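Trerthorpe Makers Board > Student Projects > Two-arm sorting rig, semester project

Posted by dosness_dan
December 7, 2020

Our group of 3 has the two-arm station at school until the end of the term. The task we signed up for is bin sorting: the arms have to pick up loose stuff from the table and put each thing where it belongs. We train by teleoperating, so one of us drives both arms and the policy learns from the recordings. So far we have 1,546 recorded attempts. Our instructor, Ngân La, wants a written plan for the final demo and I'd like people to poke holes in it before she does.

The plan is to show spool handling first, then cable into a bin, then clear the cloth off to one side. One run, no resets, both arms.

Posted by rustbucket_ok

Three skills in one run with no resets is a lot to promise. What's your success rate on just the spool?

Posted by dosness_dan

Depends how you score it. If we count any run where the spool ends up off the table surface, it's good. If we count placed cleanly, less good. We haven't agreed on which one goes in the report.

Posted by rustbucket_ok

Then you don't have a success rate. Pick the definition before you look at the numbers. I judged student demos for a few years and this was the thing that sank most of them.

Posted by mk_lepik

Agree with rust on that. Also 1,546 attempts by how many drivers? If one person did most of it you've trained a copy of that person's habits. We saw it at the Lepik club last year with a much simpler arm. It only ever came in from the left, the way our main driver did.

Posted by dosness_dan

2 drivers. I did the larger share. Fair point, I'll check whether the approach angles are lopsided.

Station and wrist view, since people will ask about the layout:

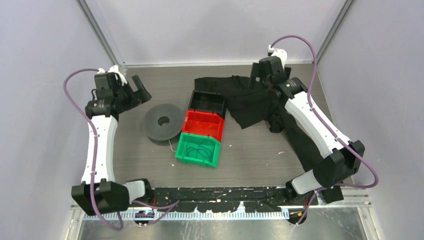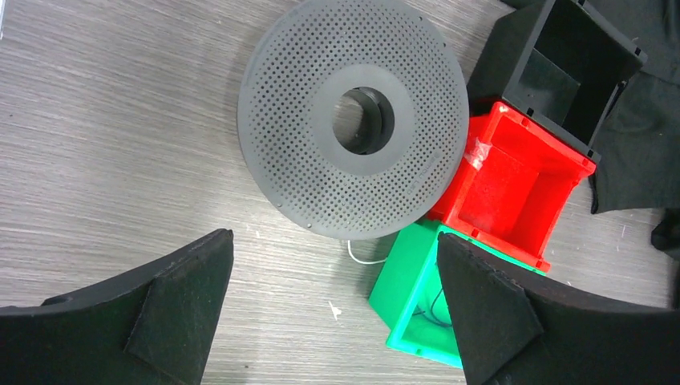

What I really want to know is whether to keep the order. Ivars in our group thinks cloth should go first to free up the table. I think it should go last because it's the hardest, and if it fails we've at least shown the rest.

Posted by rustbucket_ok

I'm with Ivars. Leaving the cloth for last is grading your own homework. If it sits beside the bins the whole time, every earlier grasp has it in the background, and you won't know what the policy is keying on.

Posted by halfstep

Disagree. If it was there in the training data it should be there in the demo. Taking it away first changes what the policy sees for everything afterward. Was it there in training?

Posted by dosness_dan

In a lot of them, not all. Ivars started moving things around in November when we realized the early recordings all looked the same.

Posted by mk_lepik

So you have two batches with different setups and one number. Please split them in the report.

My other worry is the bins. They're pushed right up against each other and the spool is touching them too. Is anything holding them down? One bad bump and the whole row shifts.

Posted by dosness_dan

Nothing holding them. They do slide. We talked about taping them to the table and then didn't, on the theory that the policy should cope.

Posted by mk_lepik

And does it?

Posted by dosness_dan

Sometimes.

Posted by halfstep

I'd look at that white thread before I worried about the bins. It goes from under the spool over to the green one. Pick up the spool with that attached to anything and you've got a tether problem, and the policy has no idea it exists. It's tiny in the wrist view.

Posted by ivars_k

Ivars Kļaviņa here, the other driver. Yes, the thread is a pain. I've asked twice for us to either remove it or make it part of the task. Also for the record, I never said the cloth would be easy. I said if we can't do it we should drop it and say so.

Posted by rustbucket_ok

That's the most sensible thing in this thread. A demo with one skill that works beats three that mostly don't. What's the spool grasp, by the way? Flange edge or the center hole?

Posted by ivars_k

Edge, when I drive. Dan goes for the hole.

Posted by rustbucket_ok

So you have two strategies for the same object in the same dataset. The policy is going to average them and close on the flat part in between.

Posted by dosness_dan

It has done that, yes.

Posted by halfstep

It's not quite that bad, some policies handle two modes fine. Depends what they're running. I wouldn't throw out half the data on a forum guess.

Posted by rustbucket_ok

Nobody said throw it out. Train one on each and compare. That's an afternoon of work plus however long training takes.

Posted by brullar_fan77

Unpopular opinion but why two arms? Nothing in that list needs the second one. Spool, cable, cloth, all doable with one. It looks cool and it doubles what can go wrong.

Posted by mk_lepik

Cloth is a fair case for two if you want it folded. If you're only shoving it to the side, then sure.

Posted by ivars_k

We're shoving it to the side.

Posted by dosness_dan

OK. Revised plan, and tell me if it's still too much. Spool only for the scored part, 30 trials, clean placement is the only thing that counts as success. We write that down and hand it to Ngân La before the first trial. Edge-grasp and hole-grasp policies trained separately, same start positions for both. Cable and cloth get shown at the end, unscored, and we say they're unscored.

Posted by rustbucket_ok

Better. Who picks the start positions? If it's you two, you'll go easy on it without meaning to.

Posted by dosness_dan

Third teammate can do it, she hasn't driven at all.

Posted by mk_lepik

Good. And sweep the table, there are bits all over it.

Posted by ivars_k

I'll bring a brush. Thread goes too, before we start the 30.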